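**Sorting bin** (also *parts bin*, in some workshops *tote*) is an open container in which loose pieces are kept before they are sorted, counted or put together. The word is used for small plastic trays as well as for large metal boxes which stand on a table or on the floor.

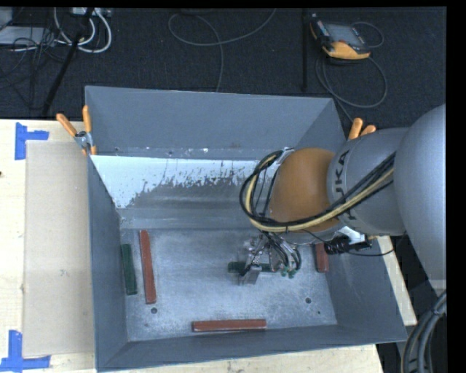 The usual form has four walls and a flat floor, and no lid. In many bins the walls are sloping, so that the opening is wider than the floor. A piece which is dropped near the side then slides down toward the middle, and the hand can reach it more easily. Sloping walls have also a disadvantage: long pieces such as bars and rods often come to rest leaning on the wall, and they take more space than their volume would suggest.

## Materials

Metal bins are chosen where the contents are heavy or have hard corners. They are mostly left gray or painted in one plain color, so that colored pieces can be seen well against them. Plastic bins are lighter and make less noise. Wooden bins are now rare, but they were common in small shops until plastic became cheap.

A metal bin can scratch the table on which it stands. Some workshops put a sheet of felt or rubber under it, others accept the scratches.

## Contents

Bars and blocks with a rectangular shape are among the simplest things to keep in a bin. They don't roll, and they can be grouped by color, by length or by both. Green and brick red are an old pair of colors for such bars in teaching workshops, although the two are hard to tell apart for a person with red-green color blindness. The teacher Tatu Bakilana recommended for this reason that the colors should also differ in length.

When only a few bars are in the bin, they lie separately and in any direction. When the bin is fuller they begin to cross each other, and the lower ones can't be lifted before the upper ones are moved. Picking from such a pile is called *bin picking*. It is done by hand or by machine.

## Sizes

There is no general standard. The Magesa series, which was sold for school workshops, had 7 sizes, and the largest of them was 725 mm long with walls of 300 mm. The maker Malport later offered a similar bin with lower walls at the front – this was meant for workers who sit.

## Use in teaching

In the Jeloleo course, written by Hamisi Kinyua, the first exercise is to empty a bin of mixed bars and lay them on the table by color. The exercise takes around 9 minutes for a beginner. In the second exercise the bars are put back parallel to the longest wall.

## See also

- Tray
- Crate
- Workbench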